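Meeting room, table and mics, February 2022

Spent most of the morning in here with Radka sorting out what lives on the big table and what goes back in the cupboard.
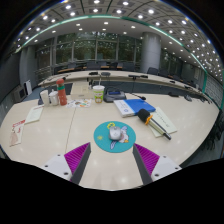

Where should the gooseneck mic go when only one side of the table is talking? Put it in the middle anyway and turn the capsule toward the talkers, then leave the base where it is so the cable doesn't get dragged off the far end again.

OK, so the handheld. I'd like it to stop living on top of people's printouts! It rolls, and then somebody grabs their pages and off it goes (Lwazi caught it last August, pure luck). Radka wants a little stand for it and I'm all for that. Until then it goes in the drawer with the foam still on, please, and switch it off first. I changed the batteries today, 2 of them, and wrote it on the drawer label.

The orange-footed bird on the teal mouse pad gets to stay, I'm fond of it. The old gray pad went in the bin, it was shedding crumbs all over the place. Mouse is fine.

Coffee cups: lids on, and keep them away from the mic base. The Plurnley people are in next week and I really don't want to be mopping out a base unit the night before.

Still to do: find a home for the cardboard box, ask Johanna if the blue book is hers, wipe the whole table down with the mild stuff (the strong one left streaks last time). Spare foam covers are order line 473 on the Saha list, 3 black ones, Nuwan has the login. Sound check with Elisa after lunch tomorrow, mic first and then the speakers.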